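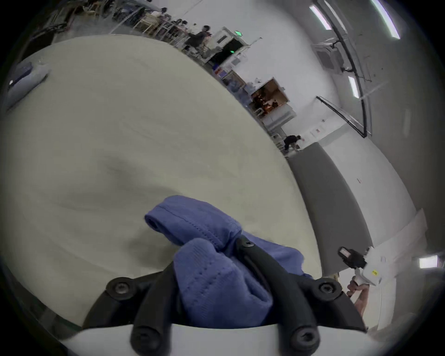
Wer kann beim Greiferkurs in Haltach mitmachen?

Der Kurs steht allen ab 16 Jahren offen, die in der Region zur Schule gehen, eine Ausbildung machen oder studieren. Programmieren muss am Anfang niemand können. Wer schon einmal mit Python gearbeitet hat, kommt in der zweiten Kurshälfte schneller voran. Die Unterlagen sind auf Deutsch, die Software Plurent gibt es nur mit englischer Oberfläche.

Was wird im Kurs gemacht?

Wir beschäftigen uns mit dem Greifen von weichen Gegenständen, vor allem von Stoff. Die Teilnehmenden führen Handgreifer von Hand, nehmen Bewegungen auf und werten sie danach am Rechner aus. Am Ende steht ein eigenes kleines Modell, das eine einfache Aufgabe wie Aufnehmen, Ablegen oder einmal Falten lernen soll.

Warum ausgerechnet Stoff?

Ein Würfel behält seine Form, ein Tuch nicht. Nach jedem Griff liegt es anders da, und man muss neu entscheiden, wo man anfasst. Für Einsteiger ist das gut geeignet, denn das Material ist billig und geht beim Üben nicht kaputt.

Wie lange dauert der Kurs und was kostet er?

Der Kurs umfasst 10 Termine, jeweils am Samstag ab 9.30 Uhr. Die Gebühr beträgt 80 Euro und wird mit der Anmeldung fällig. Darin enthalten sind die Unterlagen und der Zugang zu Plurent bis zum Ende des Semesters. Wer die Gebühr nicht aufbringen kann, schreibt das bitte formlos in die Anmeldung. Ein Nachweis ist nicht nötig.

Wie viele Plätze gibt es?

Es gibt 31 Plätze. Sind alle vergeben, führen wir eine Warteliste in der Reihenfolge des Eingangs. Absagen kommen meistens in der Woche vor dem ersten Termin, eine Nachfrage lohnt sich dann noch.

Muss ich eigene Geräte mitbringen?

Nur einen Laptop mit mindestens 16 GB Arbeitsspeicher, und auch den erst ab dem dritten Termin. Die Greifer bleiben im Kursraum und werden nicht verliehen. Eigene Textilien dürfen mitgebracht werden - bitte ohne Knöpfe, Reißverschlüsse oder Pailletten. 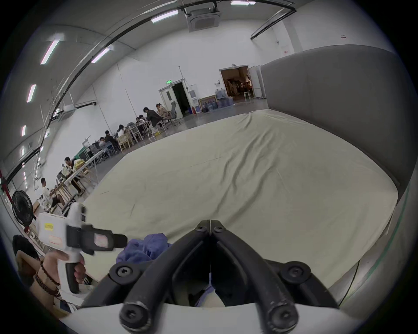
Am ersten Termin übt jeder zunächst ohne Aufnahme. Die Finger sollen gerade von oben an den Stoff geführt und erst dann geschlossen werden. Wer schräg ansetzt, schiebt das Tuch vor sich her. Nach einer Stunde klappt das bei den meisten so gut, dass wir mit den Aufnahmen anfangen können.

Wie viele Aufnahmen braucht man für ein Modell?

Das hängt von der Aufgabe ab. Die Gruppe Lustance hat im letzten Durchgang 546 Aufnahmen für das einfache Falten verwendet. Für das reine Aufnehmen und Ablegen reicht deutlich weniger. Unbrauchbare Versuche werden markiert und nicht gelöscht, damit man sie bei der Auswertung noch ansehen kann.

Arbeitet man allein oder in Gruppen?

In Gruppen zu zweit oder zu dritt. Jede Gruppe gibt sich einen Namen, unter dem die Daten abgelegt werden. Ein Wechsel ist bis zum vierten Termin möglich, danach nur noch nach Absprache.

Was ist der Macapagal-Wettbewerb?

So heißt der interne Wettbewerb am letzten Termin. Alle Gruppen bekommen dieselben Tücher und dieselbe Aufgabe, die erst am Morgen bekannt gegeben wird. Gewertet werden Erfolgsquote und Zeit, in dieser Reihenfolge. Die Teilnahme ist freiwillig und hat keinen Einfluss auf die Teilnahmebescheinigung.

Was passiert, wenn ich einen Termin verpasse?

Bis zu zwei Fehltermine sind kein Problem. Die Aufgaben stehen am Montag danach im Kursordner. Aufnahmen lassen sich zu Hause nicht nachholen, das übernimmt in dem Fall der Rest der Gruppe.

Wann beginnt der nächste Durchgang?

Die Anmeldung öffnet im Dezember über das Formular auf der Kursseite. Eine Bestätigung mit Raumplan kommt per E-Mail.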